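Community Help > Work and Careers > Automation at Work > Laundry, Linen and Housekeeping

Moved from linen room to teaching the robots to fold. What happens to my job?

Posted by Morfudd Howells, 14 July 2026

I worked in the linen room at Ruddock for years. In the spring they signed up with a company called Orkon and two of us were moved over to the hall where the robots are being trained. I fold and smooth cloths on a made-up mattress with a hand-held gripper, and it records how I do it. Other people in the hall work with a headset on and move a robot with their arms.
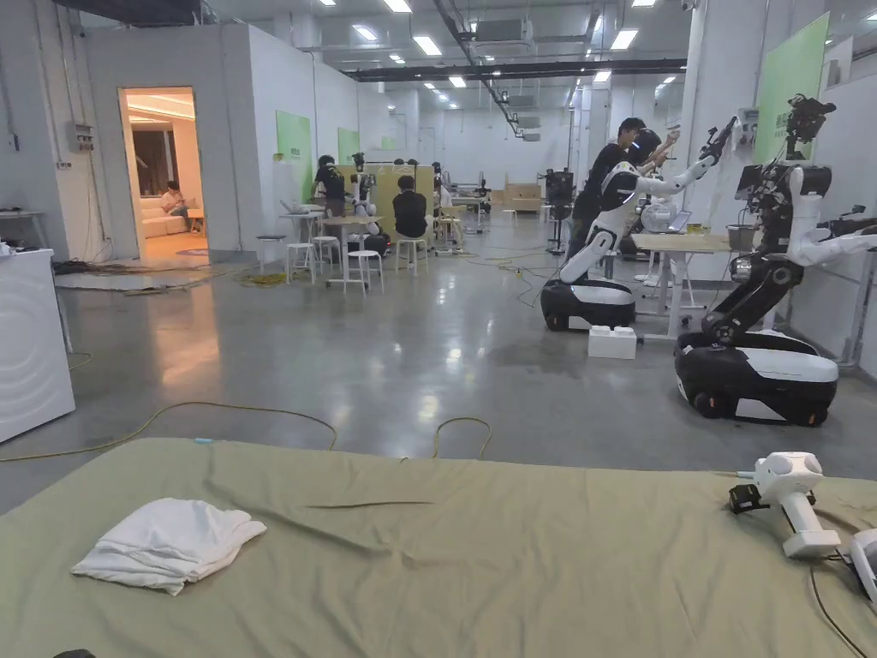

My target is 102 folds a shift. Pay is the same as before, but my contract still says linen assistant and my supervisor says it will be "looked at" in September. I don't mind the work. It's easier on my back than the carts, harder on my thumb and wrist. What I want to know is whether people who did this kept a job afterward, and whether I should ask for a new title now or wait.

Jinlong Zheng

I did this at Nedow for a little over a year, so I can tell you how it went there. We had 56 people in the laundry when it started. The robots took over towels and flat cloths on the night shift first. No one was let go that year, but when people left they weren't replaced. Days got busier with the things the robots couldn't do, mostly fitted sheets, stains and anything torn.

The folding itself changes how you work. You have only two fingers, so you learn to pinch a bit of the cloth and let the rest follow. I slowed down a lot in the first month and my supervisor marked me down for it, so ask how the target was set and who set it.
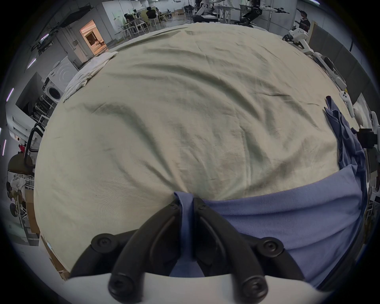

Issue 225

I wrote most of that up for our staff newsletter and pasted it in here. On the title, ask now and do it in writing. List what you do each shift, including any time spent redoing bad recordings. I waited, and when the trainer jobs were posted I had to apply like anyone from outside. I got one, but a coworker with the same experience didn't. Report the wrist too, and ask to switch hands or tasks every hour.

fusska_nights

Same at my place. They said nothing would change and then they changed the shifts. Get it in writing.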